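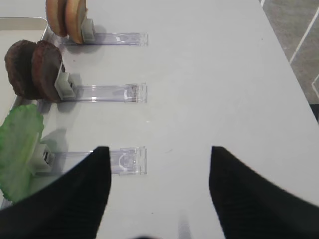
Robot burger kit at the Drenside open day
10 December 2018
Print this page | E-mail this page

I've been curious about the Pidireo burger kit ever since a mate sent me the brochure, so when Durnura put it on show at their Drenside open day I got the train over (70 minutes, standing, thanks very much). It's a box of pretend burger bits with clear stands and a big white tray, and the idea is that you set your robot arm loose on it and see if it can make you lunch.

First things first, the food is lovely! The patties have a proper lumpy, grilled look and the lettuce is all frilly. The tomato is the weak one, flat and plain, more like a drinks coaster. I'd still have it on my shelf.

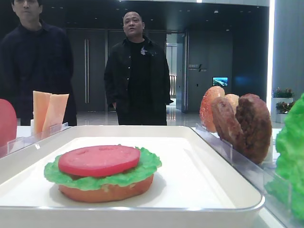 Bun, lettuce, tomato: the burger on the tray, with spare fillings in the stands either side.

Now the stands, which I liked more than I expected to. Everything waits upright, like toast in a rack, so the gripper can come at a slice from both sides. Lay a cheese slice flat on a table and most arms will just chase it about. My grumble is that clear plastic picks up every light in the room, and I do wonder how a camera copes with all that glare. 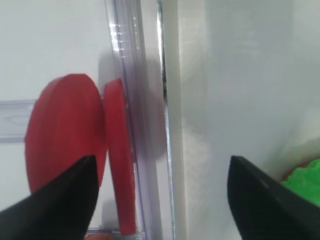
Gripper fingers open, with the red pieces standing by the clear panel.

Jin, the software that comes with it, I can only half review because I got 2 minutes at the screen before the queue behind me started coughing. Big buttons, plain words, no complaints so far.

The price is 194 pounds for the food and stands, and the arm is your own problem. For a college or a club I'd say go for it. For me at home, hmm, I'd want a second bun and a bit off the price. They're making 500 sets and the next lot isn't due until September, so I'd better make my mind up!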